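Odd sock

An odd sock is a sock whose partner is missing. The term is also used for two unlike socks worn together, on purpose or otherwise. Odd socks are a common household complaint and the subject of many claims, few of them well tested.
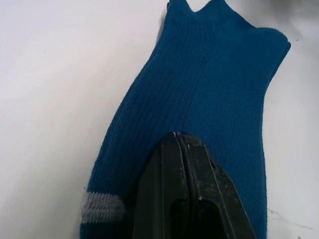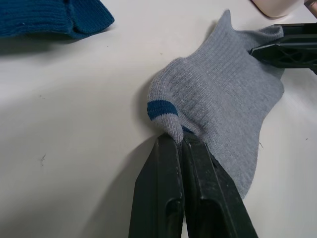

Ribbed socks in different colours

Causes

The best-known explanation is that washing machines "eat" socks. Repairers do find small items caught behind door seals, but how often this happens is seldom recorded. Plain errors in sorting probably matter more. Ribbed knits look much alike in a full basket, and a small detail, such as the single dark stripe at the cuff of the light grey sock, is easily missed when the cuff is folded over. A sock wrongly paired leaves two others without a match, and these may then be counted as lost.

Surveys

The figure most often repeated comes from the Nellstead laundry survey, which asked 353 households to recall their losses and arrived at 15 socks a year for each home. Recall is a weak method – people remember the missing sock and forget the one that turned up in May under the bed. A later count by the Maltelgate laundries logged 2,654 socks and found 27 still unmatched at the end. It is sometimes cited as proof that the problem is overstated, although paying customers may well take more care.

Remedies

Clips, mesh bags and numbered socks are all sold as cures. The makers of the Trallura clip claim fewer losses but have published no trial. Buying many pairs of one colour does not prevent loss; it only makes it harder to notice.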